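Minutes – open day planning and visit review
November meeting, upstairs room, started 4:10 pm (ten minutes late, key problem again)

Present: chair, minutes taker, two from the lab, one from the front desk, one from Gutach, school liaison. Apologies from the safety lead, who sent notes, read out under item 4.

1. Last minutes

Accepted. One fix: the Kazemi quote was for the floor mats only, not mats and barriers. Minutes taker to correct the copy on the shared drive.

2. Matters arising

Parking. Building management says we can have the side lot until 6 pm, no later. Gate locks itself. Last year two cars got stuck. Sign on the gate this time, big letters.

Name badges – ordered, not arrived. Front desk will chase. If not here the week before, we do stickers.

Coat rack still missing a wheel. Carried over.

3. Review of the Tanorau visit

Main item, took most of the hour.

Visitors came at 1:30 pm, left a bit after 4. Planned for 90 minutes, so well over. General feeling that it went OK and that the overrun was the good kind, people asking questions. Gutach disagreed somewhat – said the first half hour was slides and you could see folks drifting. Suggestion: slides down to five minutes or drop them. Discussion. Lab side wants to keep at least the safety slide. Agreed: safety slide, one slide on what the arms do and don't do, then straight to the floor.

Questions visitors asked most, from the front desk's notes:
How long does it take to learn to drive the arms. (Lab: an afternoon to be not terrible, couple weeks to be useful.)
Do the arms remember what they did yesterday.
What happens if you put your hand in. Asked four times, in four different ways.
Can it fold laundry. Lab asked that we stop promising towels. Towels are not ready.
What does it cost. Chair reminded everybody we don't give prices on tours, send them to the office.

School liaison pointed out that the sorting task gets a better reaction than the assembly task, even though assembly is harder and the lab is prouder of it. People get sorting right away. Thing goes in bin, everyone understands. With assembly you have to explain why the little click matters. Lab a bit deflated but agreed. Sorting goes first on open day, assembly moves to the back half for those who want to stay.

Long back and forth on the items to use. Paper and card stuff is tricky, thin, slides around, but visitors lean in when an arm has hold of something flimsy. Blocks are reliable and boring. Lab will do a mix – start with blocks so it works the first time, then softer and thinner things. Bins stay the plain colored plastic ones, they read well from the back row. Request from Gutach to have bins labeled. Not agreed, the labels peel and then somebody has to scrape them.
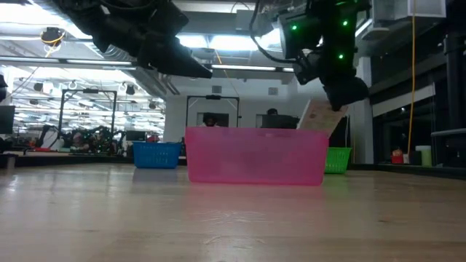
Crowding. With 12 visitors fine, with more than that the people at the back see shoulders. Options talked about: a riser, a second screen, smaller groups. Riser is out, trip hazard and we'd need to store it. Second screen possible, Zanden has one they may lend, 55 inch, on wheels. Smaller groups means more tours and more tired staff. Agreed to try for groups of ten and ask about the screen. ACTION: Gutach to call Zanden.

Noise. One visitor with a hearing aid couldn't follow over the fans. Lab says fans can't go off for long but could be turned down while someone is talking. Try it before the day, not on the day. Also a headset mic for the guide, the front desk has one in the cupboard, battery unknown. ACTION: front desk to test.

Failed grasps. Lab worried there were too many drops during the visit. Others didn't mind and school liaison said the drops got more of a reaction than the clean ones. Chair's view: fine to drop, not fine to go quiet when it happens. Guide should keep talking, say what went wrong if known, let the operator try again. Lab will write up a short crib sheet of the usual reasons. One page, plain words, no abbreviations please.

Feedback cards. We got 14 back. Mostly nice. Two said too cold in the hall. One said the coffee was "an experience". One asked for more chairs, one asked for fewer chairs.

4. Safety notes (read out)

Tape line on the floor needs redoing, worn through by the door end. Before open day, not after.
Operator and guide must be two different people. On the visit the operator was answering questions while driving, this is a no from now on.
Stop button to be shown at the start of each group and pressed once so people see what it does. Lab pointed out restart takes a couple of minutes. Safety lead had anticipated this – note says "then start early".
No kids under eight past the line, even with a parent. School liaison asked if the hands on table could go outside the line for the little ones. Yes, if someone stays with it.
No food on the floor. Includes us.
Cables along the walkway: cover or reroute. Covers cost $110 for the set. Approved.

All adopted as read except the last one on lanyards, which nobody could make sense of. Minutes taker to ask.

5. Open day plan

Draft times:
10:00 doors, sign in at front desk
10:15 first group to the floor
Then a new group every 30 minutes until 12:15
Lunch break, arms off, room closed 12:45 to 1:30
1:30 to 3:30 same again
Last group out by 4:00, everyone out of the lot by 5:45 because of the gate

Lab asked for a longer break in the middle, the operators get sore wrists and also just need to eat. Left at 45 minutes but with a third operator in rotation if we can find one. Gutach may have someone who did the training in spring. To confirm.

Hands on table. Two of the hand held grippers, box of soft toys, cups, sponges. Visitors try to pick things up with the gripper themselves and find out it's not so easy. Worked great on the visit, people stayed at it longer than anything else. Want a second table. Have the table, don't have the grippers. Lab will see if the old one can be fixed, spring is gone.

Posters. Three, at the entrance, hallway and floor. Text is done except the middle one. Poster for the hallway currently says "Automaton Explained", should be Automation. Caught in time. Print quote came in at $354 for all three including mounting. Chair thought high. Front desk got the same from the other place give or take. Approved, go with the first printer, they deliver.

Invitations. List now stands at 2329 addresses after merging ours with the Gutach one and taking out doubles. Nobody expects more than a small part of those to come. Sign up form caps each group at ten, waiting list after that. School liaison wants one morning slot held for the middle school, agreed, the 11:15.

Wording of invite: "see the arms at work", not "meet the robots". Lab feels strongly. OK.

6. Money

Budget for the day is $3064 total, same pot has to cover the visit costs too. Spent or promised so far: cable covers, posters, badges, floor mats. Catering not in yet. Chair wants a running sheet by next meeting, everybody to send receipts to the front desk and not to leave them in the blue folder, no one looks in the blue folder.

Short argument about sandwiches versus just cookies. Cookies for visitors, sandwiches for staff and helpers.

7. Follow up with Tanorau

They asked about coming back with a second group, mostly warehouse people this time. Interested in returns handling, odd shaped items, and how long a person needs to stand there. Chair says yes in principle, after open day, not before. Lab would like them to bring a box of their own items so we aren't guessing. Good idea, put it in the reply. ACTION: chair to write back this week, copy the lab.

They also asked if they can film. Floor yes, screens no, people only if they say yes. Same rule for open day, needs to go on the sign in sheet. ACTION: front desk.

8. Any other business

Heater in the hall. See feedback cards. Building management told, ticket open.
The whiteboard by the door still has last month's schedule on it, please wipe it if you walk past.
Lab asked for one full rehearsal with real people standing there, staff can play visitors. Agreed, the afternoon before, 3 pm, an hour tops. Bring awkward questions.
Lost property from the visit: one umbrella, one glove (left). At the front desk.

Actions
Chair – reply to Tanorau; ask office for a price handout
Lab – crib sheet on drops; old gripper; fan test; item mix for sorting
Gutach – Zanden re screen; third operator
Front desk – badges, mic, posters order, filming line on the sign in sheet, receipts sheet
School liaison – confirm 11:15 with the middle school, someone for the little kids table
Minutes taker – fix the Kazemi line, ask about lanyards, send these out before teh weekend
Tape line – not assigned!! Lab to do unless someone else speaks up

Next meeting same room, 4 pm, two weeks from now. Closed 5:25 pm.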